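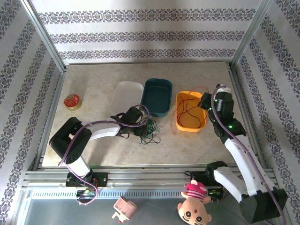
作業台の上の緑色のワイヤーとトレー

台風のあとの停電情報を町内で共有する方法について

Azra Dimitriou
2019-11-08

10月の台風で、うちの地区は3日間停電しました。電力会社のサイトは重くて開けず、復旧の見込みは隣の人から聞くしかありませんでした。地区は644世帯で、高齢の方が多いです。次の台風までに、どの通りが停電しているか、どこで水をもらえるかを住民同士で共有できる仕組みを作りたいと思っています。表計算の共有ファイルで足りるでしょうか。それともBrollinvilleのような地図サービスを使うべきでしょうか。予算はほとんどありません。サーバーを借りて自分で管理するのは難しいです。

Todor Petkov
共有ファイルで始めてよいと思います。うちの地区では去年からそうしています。列は「通りの名前」「状況」「確認した時刻」「書いた人」の4つだけです。最初は項目をもっと増やしていましたが、停電中にスマホで入力する人には負担で、空欄ばかりになりました。

注意点をいくつか書いておきます。
・時刻は必ず入れてもらう。古い情報が残っていると、かえって混乱します。
・個人の住所や、一人暮らしかどうかは書かない。閲覧用のリンクは簡単に外へ出ます。
・編集できる人は通りごとに決める。全員が編集できる設定にしたら、行がまるごと消えたことがありました。
・基地局が止まると携帯もつながらなくなります。同じ表を紙に印刷して、集会所の掲示板に貼れるようにしておくといいです。

地図サービスは見やすいですが、通信量が多く、回線が混んでいるときは開くまでに時間がかかります。使うなら平常時に危険箇所をまとめる用途が向いています。冠水しやすい道や倒れそうな塀は、自治体のハザードマップと重ねて事前に印刷しておけます。

それから、一度は訓練をしてください。うちでは50人を超える人が参加しましたが、ログインできない人がかなりいて、結局、閲覧はログイン不要に変えました。

Valbona Begović
Clolireroがいいですよ。無料です。

Zdenka Ivanov
Clolireroは使ったことがありますが、無料で登録できる人数に上限があったはずです。644世帯だと足りないかもしれないので、先に確認したほうがいいです。
あと、情報を集めるより配るほうが大変でした。スマホを持っていない家には、班長が紙で回ることになります。その順番も先に決めておいてください。

Azra Dimitriou
ありがとうございます。まず4列の表を作って、来月の会合で試してみます。紙の掲示も提案します。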